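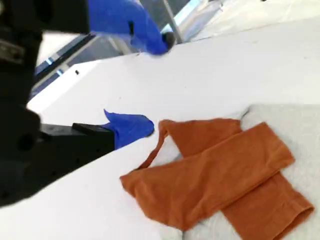
Pre-opening inspection of the Inwood Screening Room, carried out on 28 November 2020 ahead of the winter season of films by women directors. The checklist covers the auditorium, projection booth, lobby and the costume display that goes with the season. Costumes are handled on a clean white surface, like the one with the orange garment on it, so that loose pins and shed threads can be found before a piece goes on its stand. Items are marked OK, FIX (before opening) or WATCH (look at again in March). Comments are by the inspector, Narendra Kashyap, unless another name is given.

AUDITORIUM

1. Exit doors open fully from inside with one push. OK
Left door was stiff on the last visit. Hinges have been oiled and it now swings clear.

2. Exit signs lit and visible with house lights down. FIX
The right-hand sign is lit but the masking curtain hides half of it when the screen is set for wide format. Move the curtain stop in or move the sign up. I would move the sign.

3. Aisle lights working. OK
One cover is cracked near the back row. No sharp edge, tape is holding.

4. Seats fixed to floor, no loose arms or torn springs. FIX
All 72 checked by hand. Row D has an arm that lifts off. The Trendum seats in the front rows are sound but the bolts need a turn before the season starts.

5. Carpet flat, no raised seams. WATCH
Seam at the foot of the center aisle is starting to curl. Glued down for now.

6. Wheelchair spaces clear and marked. FIX
Stacking chairs were stored in both spaces. They have to live somewhere else, including on nights when no wheelchair booking has been made.

7. Seats closed off for distancing. OK
Straps are in place and do not hang into the aisle. Check again after each cleaning, as they get moved.

PROJECTION BOOTH

8. Lamp hours within limit. OK
Drakov projector reads 700 hours. Replacement is due at 2000 hours. Write the reading in the booth log after every show – the last several lines are blank.

9. Projector exhaust duct attached and clear. OK

10. Cables off the floor or under covers. FIX
Sound cable crosses the doorway with no cover. The old rubber ramp is behind the rack and can go back where it was.

11. Extinguisher in place, correct type, tag current. OK
Tag is current. The hook is high for a short operator – lower it next time somebody has the drill out.

12. Booth door closes by itself. FIX
Found wedged open with a film can. Wedge removed, closer works. The booth gets warm and people will do it again unless the fan is repaired. Fan added to the Yadav work order.

LOBBY

13. Floor mat dry and flat, "wet floor" sign available. OK

14. Snack counter outlets tested. FIX
Outlet next to the popcorn machine did not trip on test. Turned off at the panel and labeled. Yadav to replace. Do not use an extension cord from the ticket desk in the meantime.

15. Poster frames secure. OK
The season posters are heavier than the usual ones because of the glass. Both hooks are used on each.

16. Route from lobby to street unobstructed. WATCH
Clear today. On opening night the discussion table was planned for the narrow end of the lobby. Put it by the window.

COSTUME DISPLAY

17. Stands weighted and stable. FIX
The stand nearest the auditorium doors tips when pushed at shoulder height. Add a sandbag or swap the base.

18. Display lamps clear of fabric. OK
LED lamps only. No fabric close to a fitting.

19. Garments checked for pins and broken hooks. WATCH
Done for everything unpacked so far. The last box has not arrived from the lender. Same check applies when it does.

20. Rope barrier leaves full width to the exits. OK

SUMMARY OF WORK BEFORE OPENING

Exit sign (item 2), row D arm and front row bolts (4), wheelchair spaces (6), booth cable (10), booth fan (12), counter outlet (14), display stand (17).

The exit sign and the outlet must be signed off before any audience is let in. The other items can be checked by the house manager on the day. I will come back for those 2 only, once Yadav has sent the paperwork.

Copy to: house manager, booth folder, season programmer.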